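Closisari Ribbon Microphone: Frequently Asked Questions

Last updated Fri 2 June

Does the Closisari need phantom power?
No. It is a passive ribbon and makes its signal without any outside supply. Phantom power won't hurt it through a good balanced cable, but a miswired cable or a patch bay can send voltage to one side only and stretch the ribbon. Turn it off before you plug in.

How much gain will I need?
More than you're used to with a condenser. For a guitar amp or a trumpet, most preamps are fine. For quiet speech or fingerpicked guitar, plan on at least 60 dB of clean gain. If your interface runs out before then, use an inline booster. We sell the Varela for this. The Varela does need phantom power, and it does not pass it on to the mic.

Can I use it on a kick drum?
Not inside the drum and not in front of the port. A blast of air is what damages ribbons, far more than loud sound. Outside the drum, set off to one side and at least a couple of feet back, it works well.

What is the pickup pattern?
Figure-eight. Front and back hear equally well and the sides hear very little. The front is the side with the badge. The back is slightly brighter, and some people like it better on vocals.

Why does my voice sound boomy?
You are probably too close. All figure-eight mics boost the low end at short range. Eight to 12 inches is a good place to start for speech. If you have to work closer, use the low cut on your preamp.
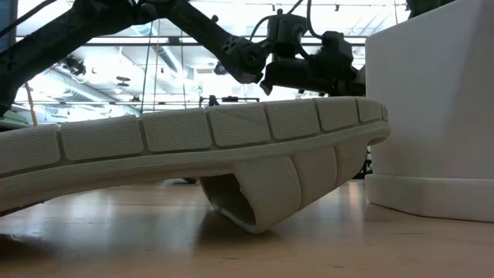
Berenice Gallegos wrote in to say that she gets her best voice-over takes at 10 inches with the mic turned about 30 degrees off her mouth, and that she stopped needing a pop filter once she did that. We tried it and agree on the angle. We would still keep the pop filter — a hard P at that distance moves a lot of air.

How should I store it?
Upright, in its box or under the cloth bag. Left on its side for months, the ribbon can sag. Don't carry it across a room uncovered, and don't blow into it to see if it's on.

What does re-ribboning cost?
$130, including return shipping in the lower 48. The first one is free for the original owner. Aurelio Trujillo does the work on the bench here and the usual wait is two weeks. The shop is closed for the first half of August, so anything that arrives then goes in line for when we're back.

Does the Clotum shock mount fit?
It fits serial numbers 1,962 and up. Earlier bodies are slightly wider and need the adapter ring, part 89. The ring ships free if you send us your serial number.

Can I buy a matched pair?
Yes, but ask before you order. Pairs are picked by measurement and we can't match a new mic to one you already own unless you send yours in.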